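Pastville Wrapper Set - gripper pad comparison, data card

Version 4, 26th July. Maintained by the Hustov handling group, Flalham.

Summary

The set compares two fingertip pad materials on hand-held parallel grippers used for picking up light, crinkly packaging. Both pads are blue and ribbed and share the same mounting plate, so they can be swapped without recalibrating the jaw width. The softer pad is called Esposito in the file index; the harder one is listed as "stock".

Contents

133 episodes, recorded in a home living room. Each episode is one operator with two grippers, left and right, and one wrist camera per gripper. Objects are snack bags, clear film wrappers and small packets, sorted between a tablecloth and a slotted plastic basket.

Wrist views, one clear film wrapper and one foil snack bag:
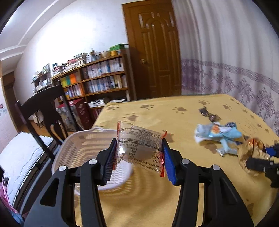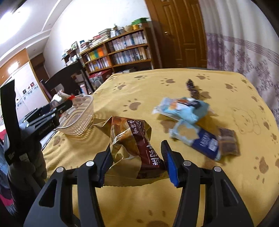 Film and foil are scored separately. On film, the usual fault is a double pick, where a second item comes up stuck to the first. On foil it is slip along a sealed edge, and the harder pad does worse. Some 13 episodes contain a drop; these are kept in and flagged in the index.

Known problems

Jaw width is under-read by up to 5 mm when the pads are fully compressed. The correction table is in the calibration folder - apply it before computing grasp force.

Episodes from the May session have a fixed exposure and the highlights on foil are clipped. Do not use them for segmentation.

Printed text on packaging is not transcribed or labelled.

Changes since version 3

Left and right streams are now trimmed to a common start. Pad type has moved from the file name to the index. Duplicate calibration files were removed.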